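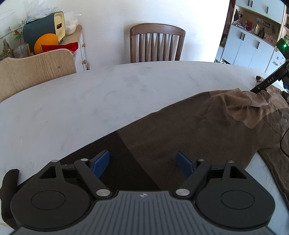
Washing old wool blankets at home, who does it?

Started by dyepot_dora

OK I need wool people! I came home from the Gurnotcombe flea market with two old wool blankets and I am so happy with them I can hardly stand it. One is a plain cream thing, nothing special, but the other is a thick double weave with a Ravn label sewn in the corner, and the weave is just gorgeous. They both smell like somebody's attic. The dry cleaner in town wants more than I paid for the pair, so I'd like to wash them myself. Tub? Machine? Has anyone done this and still had a blanket at the end?

heddle_and_hum
Congratulations on the Ravn! I've got one and it gets used every single night from October on. Tub, always tub. Cool water, a small squirt of wool wash, push it down gently and walk away for half an hour. Don't rub, don't wring. Drain the tub with the blanket still in it and press the water out against the side. A double weave is heavy when it's soaked, so get a second person to help lift it or you'll stretch one end.

spinrinse
I'm going to disagree with the tub crowd. A front loader on a real wool cycle is gentler than most people's hands. I've washed 6 blankets that way over the years and none of them felted. The trick is matching the rinse temperature to the wash temperature, and leaving plenty of room in the drum. With the tub you end up hauling a dripping blanket around by one corner, and that does more harm than the machine ever did to mine.

heddle_and_hum
Your machine, maybe. Mine has a "wool" setting that spins like it's trying to take off. I lost a lovely plaid throw to it. It came out the size of a bath mat and about as soft.

spinrinse
Ouch. Okay, that's fair. Mine lets me set the spin separately and I keep it at the lowest number. I wouldn't do it on a machine that won't let you choose.

mothwatch
Before any water goes near them, please check for moths!! Go over both sides in daylight, and look hard along the bindings and any folds that have been sitting for years. If you see little gritty bits or webbing, bag the blanket and put it in a chest freezer for a week, take it out for a day, then freeze it again. I do this with everything secondhand now, even when it looks perfect.

dyepot_dora
Freezer it is! I didn't see any webbing but there are two tiny holes near the binding on the cream one. Could be moths, could be fifty years of toes.

pinecone473
Anyone tried Menex wool soap? My sister swears by it. I've been using Mirkik, the one with no scent, and I love how the wool feels afterward, kind of springy.

heddle_and_hum
Used both. Menex rinses out faster, Mirkik leaves it softer. For a smelly attic blanket I'd go Menex and do two short soaks. A splash of white vinegar in the last rinse helps with the smell too.

mothwatch
I'd skip the vinegar on anything with strong color until you've tested a corner. Dab it with a damp white cloth and see if dye comes off.

spinrinse
Agree with mothwatch on testing. Disagree that vinegar is a problem for most wool dyes, but testing costs you one minute.

pinecone473
How are you all drying them? I only have a folding rack.

heddle_and_hum
Roll it in towels first, then lay it flat over two racks pushed together, out of the sun. Flip it halfway. A heavy one can take two days in March, so open a window if you can.

dyepot_dora
Update! Did the cream one in the tub as a practice run, two soaks with Menex. The first water was the color of strong tea, I was thrilled and disgusted. It's drying now and already smells so much better. The Ravn is still in the freezer. I might try the machine for that one if I can get the spin low enough, will report back.

heddle_and_hum
Noooo, tub the Ravn!

spinrinse
Lowest spin, cool water, nothing else in the drum. You'll be fine.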